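Category: Musical films | Stage to screen | Stubs

Mumeswood (film)

Mumeswood is a musical drama about a strike at a riverside cannery. Written and directed by Aqeel Farooqui, released by Covesora in November. Runs over 100 minutes, with 12 songs. Adapted from a one-act stage play of the same name, which had no music at all.

Plot

Brakton, a cannery town. Lena Mbeki, 20, packs fish on the night shift and sings in the chapel choir. Her brother Tom is fired for talking back to the foreman. Lena walks out and 54 packers follow her.
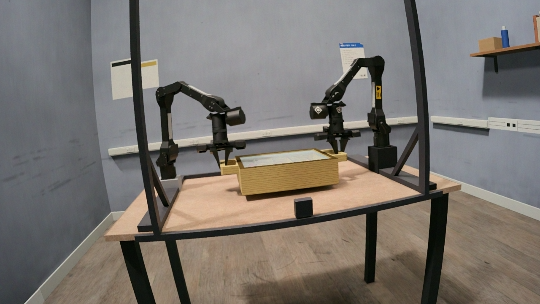 The owner offers Lena a desk job if she ends the strike. She says no, then he threatens to evict her mother. She goes back to work for one night – the others call her a traitor – and steals the pay books. These show the wages were being skimmed. Tom reads them aloud at the chapel. The foreman confesses, the owner leaves town by boat.
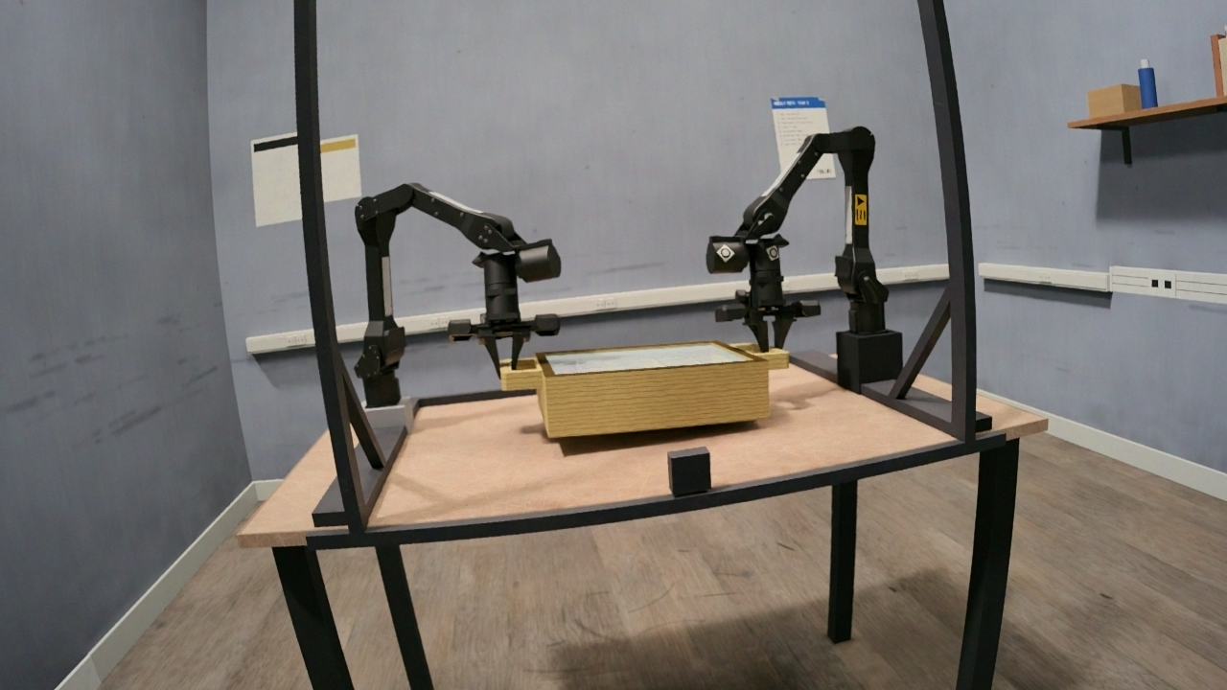
Production

Shot mostly on one soundstage. Farooqui wanted the songs sung live on set, wich slowed things down. A ballad for the mother was cut late on, the tune survives under the end credits. Choir parts recorded seperately.

Reception

Mixed. Praise for the walkout number and the choir. Complaints about the second half – too many speeches, the foreman's change of heart too quick.

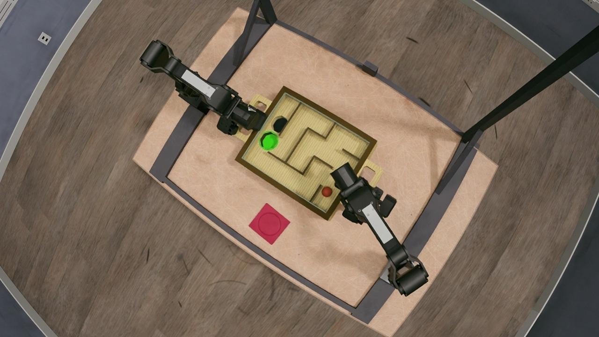

Comments (3)

Saw it twice and still don't buy the foreman confessing. In the play he just goes home and the pay books get burned.

deckhand: Anyone know if the cut ballad is on the soundtrack album?

marnie_k: Not on my copy. Only the credits version, no words.

Shares: 20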